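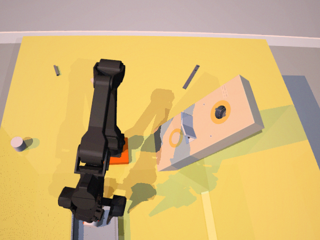
Registering a business name while still a student

Posted by Kiều Lưu

I'm in second year and a classmate and I have started selling refurbished graphing calculators to first years under the name Onon. So far it all goes through my personal chequing account and we split it at the end of the month. We've sold 87 since June. Do we need to register, and does the university get a say if we store the stock in residence? We want to apply for the campus start-up grant in the new term and the form asks for a "legal structure".

Aaliyah Bélanger

Two people sharing profit is generally treated as a partnership whether you've signed anything or not. If you trade under a name that isn't your own names, most provinces want it registered. The fee was roughly $50 when I did mine, but check your province's site. Put "general partnership" on the grant form if that's what you register.

Open a separate account now. I ran Trovel out of my own account for a year and sorting it out at tax time took most of my reading week. Also write down who owns what and what happens if one of you graduates or quits. Two pages is plenty.

On residence, read your housing agreement. Mine banned running a business from the room but the office let me rent a locker in the student centre.

Vinh Lưu

just incorporate, looks better on the form

Dragica Spahić

I wouldn't incorporate for calculators. You'd be filing a separate corporate return every year. Ask at the law faculty's student clinic if your school has one, ours looked over our agreement for free. Keep your receipts for parts too.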